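洗衣服的一些小经验

作者:Elīna Lill
2020年12月6日

我学中文很多年了,写得还是慢,请大家多多包涵。上次写了晾毛衣的方法以后,Ljubica Nedeljković 写信问我,为什么她家的毛巾洗完总是硬的,还有一点味道。我想把这个问题和别的几个问题放在一起回答。

先说毛巾。毛巾变硬,多数时候是洗衣液放得太多。我以前也喜欢多放,觉得泡沫多就干净。后来我只放瓶盖的一半,再加一次漂洗,毛巾慢慢就软了。柔顺剂我不给毛巾用,用了以后毛巾吸水变差。晾以前,请拿住毛巾的两个角,用力抖几下,让毛圈站起来。

味道的问题,要看衣服在机器里放了多久。洗完了就应该马上拿出来。我自己有时候也忘记,所以现在按下开始以后,我会在手机上定一个闹钟。如果已经有味道,可以用六十度的水再洗一次,不过请先看标签,不是每一种布都可以。
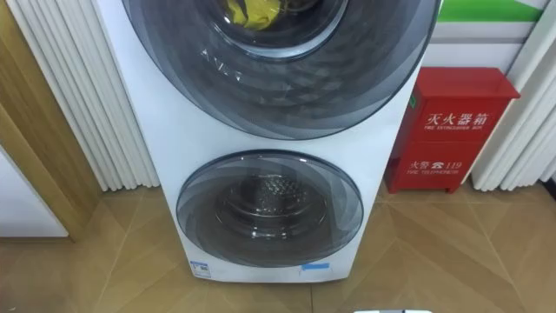
颜色的事情也有人问。新买的深色衣服,前两次我一定单独洗,用冷水,并且把里面翻到外面。红色的最危险,我曾经有一件白衬衫变成了粉红色,到现在还是粉红色。不确定会不会掉色的时候,可以用湿的白布在衣服里面的缝边上按一会儿,布上有颜色,就分开洗。

拉链要拉好,扣子反而要解开,因为扣着洗,扣眼容易被拉松。口袋每一个都要摸一遍。Rimantas Kairys 洗过一包纸巾,他说那天晚上全家都在摘纸屑。这种情况不要再洗第二遍,先让衣服干透,再用软刷子刷,会容易很多。

内衣和袜子我不和外衣一起洗。小件放在洗衣袋里,袋子装到一半就够了,太满水进不去。

还有,滚筒不要塞满。我的办法是把手伸进去,衣服上面还能放得下一个竖起来的手掌,这样就正好。羽绒服和有防水层的衣服要特别小心,有的标签上写着不可以脱水,请一定照着做。
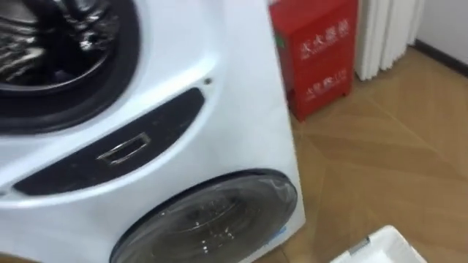

阅读时间:约3分钟

下面说机器本身。门口的橡胶圈是最容易脏的地方,头发、线头和洗衣液都喜欢留在褶子里。我每个星期用旧毛巾擦一次,要把橡胶圈轻轻翻开,擦里面的那一层。如果有黑点,可以用小苏打加一点水调成糊,放半个小时再擦。请不要用刀子刮,橡胶破了会漏水。

洗衣液的抽屉一般可以整个拿下来。我用旧牙刷刷,热水冲,干了再放回去。排水过滤器在哪里,各家机器不一样,请看说明书。打开以前先断电,地上放一个浅盘子,再铺一条旧毛巾,里面的水比想象的多。我在过滤器里找到过发夹和一个两欧元的硬币。

不用的时候,门留一条缝,让里面的湿气出来。家里有小孩或者猫的,请把洗衣间的门关好,每次开机器以前也往里面看一眼。

Javiera Medina 问羊毛围巾能不能机洗,我还没有试过自己的那一条,所以不敢回答。有经验的读者,请在下面留言告诉我们。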